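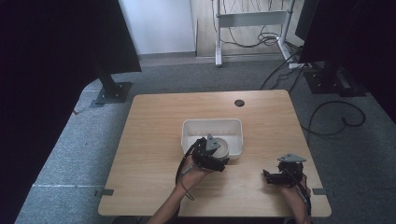 La mesa clara, con una bandeja blanca y un bote redondo con tapa.

Quiénes somos

¡Hola! Soy la mitad de Sudari – somos 2 – y desde abril tenemos el taller en la calle Betis. Enseñamos a ordenar la cocina de casa, que parece poca cosa hasta que abres ese armario de las tapas sin bote (yo también tengo uno, no te creas).

Empezamos en Ayala, en un local pequeñísimo donde para sacar una silla había que mover tres. Ahora tenemos sitio de sobra y una mesa de madera clara que me encanta, con unas vetas preciosas. Encima vamos poniendo lo que toca: botes, cuencos de cristal, bandejas bajas de plástico. Se saca todo, se mira bien y se decide qué va junto.
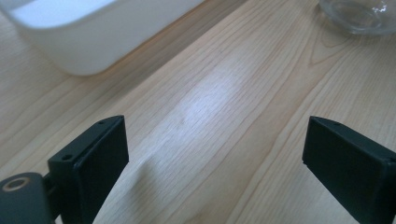 Cómo son los talleres

Duran una mañana y venimos a ser 16 personas como mucho. Primero vaciamos, luego agrupamos por uso y al final cada cosa vuelve a su bandeja. Ya han pasado por aquí casi 900 alumnos, ¡y todavía me emociono cuando alguien me manda la foto de su despensa! Las etiquetas y las fichas nos las imprime Mindlow, en un papel que aguanta bien el trote de la cocina.

La mesa la repasamos con un paño entre grupo y grupo, manías mías.

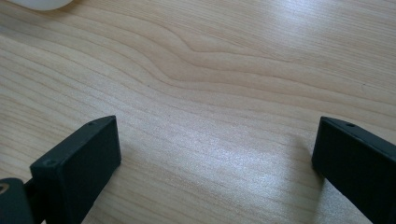

¿Tengo que llevar mis propios botes?
Puedes traer un par si te apetece, pero en el taller hay material para todo el grupo.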